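Sorting Socks Before Shelves: A Conversation with Yareli Hinojosa

Yareli Hinojosa has coordinated household services at the Endine residence since May. Of all the tasks in her care, she considers the pairing of socks the most neglected.

"People fold shirts with great attention and then throw the socks in a drawer," she said. "We lay one sock flat, hold its mate above it, and compare the length and the heel before anything is put away."

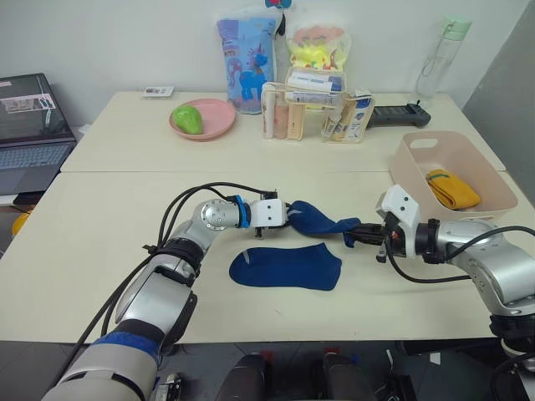

Finished socks go into a basket — never back on the table — and toiletries are kept in a clear organizer, apart from the clothing. Residents receive their laundry every seven days.

Her colleague Abundio Mendoza keeps the unmatched socks, which numbered 46 at the last review. "We hold them for 14 days," he said. "Most owners come to ask within the first two."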